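List: Inach Tennis and Social Club, members' list
Subject: Re: Court bookings and the winter ball order
Date: November 13, 2006

Replying to the whole list as I have had the same question off several people.

> Can someone tell me whether we are staying with the Tirkel balls
> over the winter or going back to the cheaper ones? The last tube
> I opened went soft after 2 sessions on the hard courts. Also is
> the 6 o'clock slot on court one still kept for juniors? It says
> so on the board but not on the web page.

Balls first. We are staying with Tirkel until the spring. The order went in at the end of August and the shop in Ulloa will not take back sealed boxes. I agree they wear quickly on the hard courts. On the carpet courts they last a good deal longer, so the plan is to use new ones on carpet and put the older ones aside for coaching and for the wall. Please do not throw soft ones away. There is a crate for them inside the pavilion door, on the left.
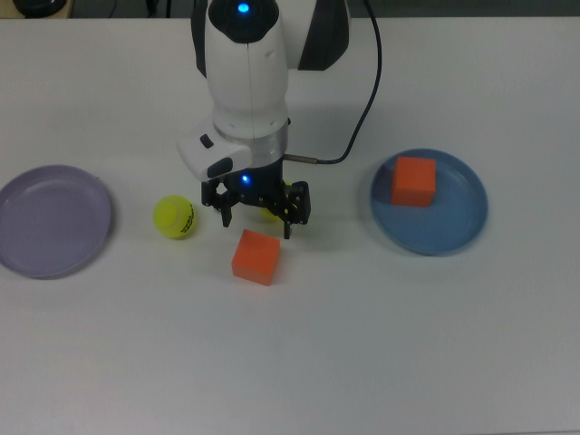 Two yellow balls on a white tabletop, with plates either side

If you are buying your own, the pressureless type is worth a look for practice. They feel heavy and I would not want to play a match with them, but they do not go flat in the bag. Illetti has them in the sports shop near the station, or did last time I was over there. Keep normal ones out of the car boot in cold weather. They bounce badly until they have warmed up.

As for the bookings, the board is right and the web page is wrong. Juniors have court one at 6 until the end of term. I have asked for the page to be changed. The other courts can be booked as normal, and if the juniors have not turned up after 20 minutes you may use court one until they do. 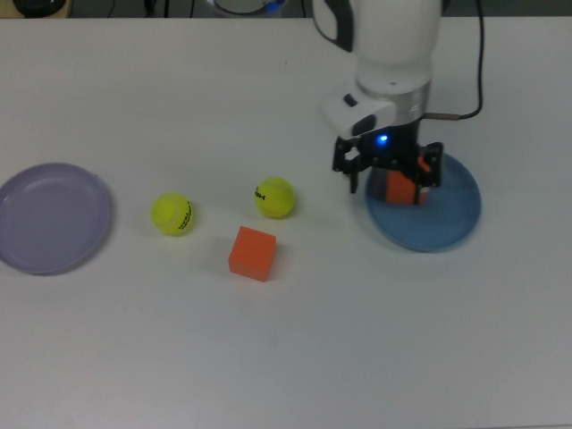

The balls again, blue plate on the right

Other things while I am writing:

The lights on court three are on the new meter. It takes the same tokens but you get less time for each, so bring a spare. The old tokens with the hole in the middle do not work and they jam the slot.

Leaves. The drain behind court two blocked again last week and the back of the court was under water. If you are last off, please give the baseline a quick sweep. The wide broom is for the carpet and the stiff one is for the hard courts. The stiff one pulls the sand out of the carpet if you use it there.

Match fees for the away fixture at Ulloa are due before we travel. We will share cars from the pavilion as usual. Let me know off list if you can drive.

The minutes of the last meeting are on the noticeboard. I will send them round when I have typed up the final page.

Inach fixtures and bookings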